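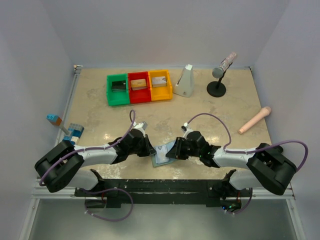 Music corner and block bins, how do you all sort yours?

Posted in: Playroom & Classroom Storage
April 1, 2025

pepperjackmom
OK so I finally gave up on the one giant toy chest. Everything went in and nothing came out except by dumping the whole thing on the rug. I've switched to small open plastic bins, one green, one red, one yellow, side by side with the rims touching so they don't wander. Right now there's exactly one block in each because I'm trying to decide what the colors should MEAN before I commit. Dark block in green, the tan wooden-looking one in red, the pale one in yellow. My kid would like it noted that this is "wrong" because none of the blocks match their bins.

The other half of the problem is the music stuff. I have a white pyramid metronome, a microphone on a stand with a round black base (the sparkly pinkish-silver kind, she picked it) and then a pink toy one that just rolls. Do you keep music things with the toys or apart? I'm leaning toward keeping it all on one table but I could be talked out of it.

tinroofgus
Apart. Always apart. A metronome next to a block bin is a metronome with a block thrown at it. Ours lives on top of the piano and it's the only one of three that made it past first grade.

pepperjackmom
Ha, fair. We don't have a piano though, just a keyboard that goes under the bed. So the "top of the piano" is the table.

sockdrawer_49
I disagree with tinroofgus! If the metronome is up high they never use it. Mine is out with everything else and my son sets it going while he builds. It drives me up the wall (tick tick tick through the whole of dinner prep) but he does know what slow and fast are now, and he didn't get that from me.

On the colors, skip meaning altogether. We tried green for animals, red for cars and so on and it lasted 4 days. Now it's just whatever fits. Cleanup went from a fight to something like a chore.

marblerun_dad
Going to push back on "whatever fits." That's a toy chest cut in three pieces. With kids under five I'd sort by material: wood in one, plastic bricks in another, everything else in the last. They can feel the difference even when they can't read a label. I bought the Nonatance stacking ones a while back, 16 in a set, and we use maybe half. The rest are full of my screws.

pepperjackmom
Material is interesting. But where do the toy bricks go when they're already built into something? There's a little thing off to the left side of the table, mostly blue bricks with a light-blue and orange piece up on a gray post, and I've been told very firmly that it isn't to be moved. It has a name. I'm not allowed to share the name.

marblerun_dad
Built things get a tray. Cookie sheet works. You can carry the whole build to a shelf and nobody cries.

sockdrawer_49
Seconding the tray, and I don't second him often.

quiltbatting
Preschool aide here. We have over 3,000 loose bricks in my room, so take this with that in mind. One shelf for "still working on it," cleared out once in May and otherwise left alone. Kids are a lot more willing to put away the other stuff when they trust that shelf.

For the mic on a stand, put it toward the back, in a corner if you have one. Ours was at the front of the table for a month and every sleeve in the building caught on it. And give the pink one its own cup so it stops rolling.

tinroofgus
A cup. That's good. I take back nothing about the metronome.

pepperjackmom
It's already in the back corner, so I'll take the point for that one. Cup for the pink mic, yes. What size? The end is pretty bulbous.

quiltbatting
Anything wide and heavy at the bottom. I use a Ruangrit utensil crock from the thrift store, chipped, cost me next to nothing. Handle end down.

marblerun_dad
Are you going to put labels on the bins or leave them plain?

pepperjackmom
Plain for now. I did order picture stickers but they're tiny and I think they'd peel within a week. Going to try wood / bricks / everything else starting tomorrow and see if she goes for it. She's already asked if the metronome can have a bin too.

sockdrawer_49
Yellow one. Obviously.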